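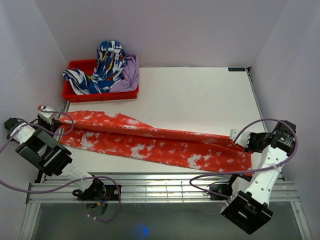

The tie-dye one and the tray

Howells parallels – worth chasing all 100?

purora_pete
Evening all. I've been putting together the Howells set since it came out and I'm down to the last 2 cards on the base checklist, so of course my mind has wandered to the numbered parallels. There are 100 of them in the full run and I've somehow ended up with a good handful without really trying. My question is whether anyone here has gone for the lot, and whether you enjoyed it or just felt poorer! I do love the look of them in the binder, the foil is so much nicer than last season's.

Lulemer
Lovely to see someone else building Howells, Pete. I tried it with the previous release and gave up at 60-odd, if I'm remembering right. The commons were no trouble at all, but every goalkeeper seemed to be sitting in somebody's cupboard. I'd say pick your own club's players and be happy with those.

bikinier113
I'll disagree with Lulemer here, sorry. A part set is very hard to move on later, whereas a full one always finds a buyer. I paid 400 for a complete run at the April 2021 fair and I've never regretted it, even though my other half had a few words to say when I got home.

Lulemer
But is Pete planning to sell? He hasn't said so. I've never thought of mine that way – they come out when my brother visits and we argue over who should have been left off the checklist.

bikinier113
Fair enough, though plans do change. Mine did when we moved house.

purora_pete
No plans to sell, I just like a finished page. Does anyone know if the Bikinier redemption cards count towards the 100? The wrapper says one thing and the checklist says another.

oldstickers
They're separate, Pete. I asked at the Purora shop counter and was told they have their own numbering, so leave them out. I've got a spare number 113 from the base set too, if that's one of your missing pair. Yours for the price of a stamp.

purora_pete
It is! Message on its way, and thank you very much.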